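Do we really need a written rule for wiping gripper fingers between garments?

Posted in Handling and Packing help, 6 replies hidden, 2 shown

We sort and fold returned outerwear on a bench, using hand-held grippers to record the moves that the automatic cell will later copy. Our new site rules, adapted from something a supplier called Zimolier hands out, say the fingers must be inspected and wiped between every garment and the result written on a sheet. Every garment! On a full shift that was 712 lines last time, and I don't believe for a moment that all of them were honest looks. By two in the afternoon people tick the column in one go.

I'm not against cleaning. I just suspect this rule was written by someone who has never held the tool. Is there an accepted interval, or is everyone making it up? The one on the bench at the moment is below, with a padded jacket sleeve waiting.

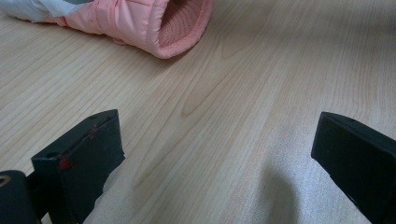

Returns Handling Team, Heltent

You'll notice red marks on the left finger. I can't say what they are, and the sheet has no box for "mark, unknown", only "clean" and "not clean". So what is the operator meant to write? The sleeve is pink and the panel next to it is nearly white, and I'd rather not find out the hard way.

Sixten Fagerlund

Every garment is overkill for dark coats and probably about right for pale ones. I would be wary of anybody who quotes you a single interval as the accepted one. We were given three by three different people, and none of them could show where it came from.

What we do: look at both fingers at the start, after each break, and whenever the next piece is lighter than the last. If there is a mark, wipe it with a white cloth. If colour comes off on the cloth, keep wiping until it stops. If it doesn't come off, press the finger on a scrap of white cotton, and if the scrap stays clean, write the mark down once with its position and carry on. After that only new marks get a line. Our sheet went down to 19 lines a shift and people read it again — including me, and I hate sheets.

Two things I'd add to yours. Grey dust along the edges counts as well, even if it looks like nothing on black. And clear the space between the fingers and the garment before you close them, so a cuff isn't dragged over whatever was left on the table. Knit cuffs pick up everything.

As for the box, draw one in by hand. I doubt the supplier will come round and check.

Märta Lie

we just use Clinex wipes at the end of the shift and never had a complaint. rules like this are mostly so somebody can say there was a rule. if it bothers you get different fingers

Zavala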